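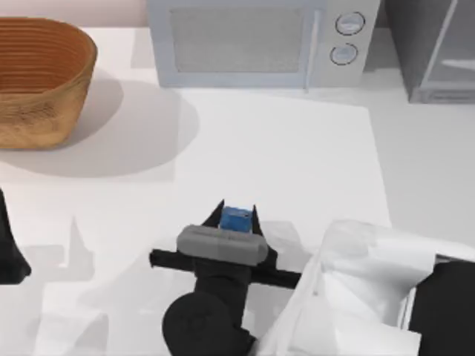

Front Page > Opinion > House and Home

Against the Clear Counter

My brother-in-law, Valeriano Carretero, has a kitchen with nothing in it. I have stood there at seven in the morning looking for a spoon, pressing on panels like a man trapped in a pyramid. The toaster lives behind one panel. The coffee lives behind another, and the cups are across the room, presumably so they won't influence each other.

He calls this calm. He paid for it, too, out of money that could have bought a decent used car, and he explained to me that every object left out on a counter is a small decision the brain has to make. I have been thinking about that for most of April, and I would like to report that my brain makes no decision whatsoever about the toaster. It sees the toaster. It moves on.

The clear counter began, as far as I can tell, with people trying to sell houses. An agent walks through and tells you to hide the dish soap, because buyers like to imagine they will never wash a dish. Fair enough. A house for sale is a kind of lie and everyone signs off on it. But at some point we started staging homes for ourselves, with no buyer coming, and now grown adults put away the kettle between cups of tea.

I blame catalogs a little. The Kneževič one that lands in my mailbox has 4 kitchens in it, and the only food in any of them is a lemon. I have never met a household that ran on a lemon.

What goes on a counter is what a family does all day. My mother's had a radio, a jar of bacon fat, the mail, and whichever library book was overdue. You could walk in and know how things were going. If the mail was in a neat pile, company was expected. If the bacon fat was low, somebody had been sad.

I'll grant the other side one thing. There is such a thing as too much, and I say this as the owner of a Girkeo yogurt maker that has made yogurt once. My neighbor Nicanor Olmedo got rid of his by a simple rule: if you have to move it to wipe under it, and you resent it while you do, out it goes. He kept the microwave and lost a bread machine. His wife kept the bread machine, in the garage, where I understand it is still under discussion.

A thing with a shape worth looking at gets a pass under any rule of mine. A ribbed basket can sit out all year holding nothing, and I will defend it against anyone with a label maker.

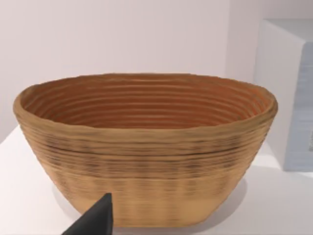
What I Would Like Instead

A counter with room to chop an onion. That's my whole standard. Past that, leave out what you used today and will use tomorrow, and let the guests look at it. Valeriano came by last month and put my salt in a cupboard while I was on the phone. I found it two days later, behind the rice. I've since put it back by the stove – and bought a bigger one.

Related
In Praise of the Junk Drawer
Who Needs 1000 Thread Counts?
The Guest Towel Problem
My Year Without a Coffee Table

News | Opinion | Food | Letters | Archive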